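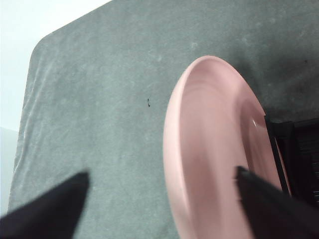
읽는 시간 3분

4월, 오후. 음악지 《Karaki》 아카이브 작업 기록. 제9호 본지 스캔, 부록 플렉시디스크 음원 변환.

## 본지

- 16쪽, 중철. 스테이플에 녹이 있어 Nyberg가 제거함. 녹 자국은 펼침면 안쪽 여백에만 있고 본문은 침범하지 않음.
- 표지는 2도 인쇄. 빨강 판이 아래로 밀려 제호 밑에 흰 틈이 생김. 보정하지 않고 원본 그대로 저장.
- 신문용지라 뒷면 비침이 심함. 검은 종이를 받치고 다시 스캔하니 대비는 떨어지지만 공연 일정표의 작은 활자가 읽힘. 이후 호도 같은 방식으로 진행.
- Stevier 인터뷰가 중간에 끊기고 광고면 뒤에서 이어짐. OCR은 두 조각을 별개 기사로 인식. 메타데이터에서 수동으로 연결함.

독자 투고란의 필자명은 대부분 이니셜. Huttunen은 편집부가 직접 쓴 투고가 섞여 있다고 보지만 문체 외에는 근거가 없음. 필자 항목은 '미상'으로 두고 의견은 비고란에만 적음.

## 플렉시디스크

Nindetent의 라이브 한 곡, 단면. 디스크가 얇아 플래터에서 미끄러짐. 일반 LP를 밑에 깔고 라벨 바깥쪽에 종이테이프를 붙여 고정. 침압은 평소 설정에서 한 단계 낮춤.

1차 변환본에 험이 있음. 스펙트럼을 보니 피크가 두 군데, 50Hz와 60Hz. 50Hz는 우리 쪽 접지 문제로, 포노앰프 접지선을 다시 물리니 사라짐. 60Hz는 그대로 남음. 디스크에 새겨진 신호로 판단.
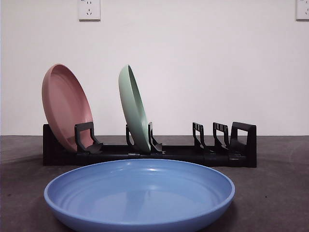 60Hz가 원반에 들어 있다면 녹음이나 커팅 중 한쪽은 60Hz 전원 지역에서 했다는 얘기가 됨. 9호 판권란에는 녹음 장소가 '현지 홀'로만 적혀 있음. Ebihara는 Akano 순회공연 때의 테이프일 가능성을 제기함. 다만 턴테이블 속도가 조금만 틀려도 피크 위치가 움직이므로 스트로보로 회전수를 확인하기 전에는 결론 보류.

험 제거본은 열람용으로만 만든다. 보존본에는 필터를 걸지 않음. 클릭 제거도 열람용에만 적용하되, 자동 처리에서 하이햇 어택이 깎이는 구간이 있어 후렴 이후는 수동으로 처리함.

## 남은 일

- 회전수 측정 후 재변환, 피크 위치 비교
- Hägglund 소장본과 대조. 그쪽 표지도 빨강 판이 밀려 있는지 확인
- Fjeld에게 Akano 공연 포스터 스캔본 요청. 공연장 이름이 보이는 해상도로
- 인터뷰 사진 설명 중 이름 표기가 본문과 다름. 색인에는 양쪽 모두 등록
- 스테이플은 다시 박지 않고 중성지 폴더에 낱장 순서대로 보관. 폴더 겉면 표기는 연필로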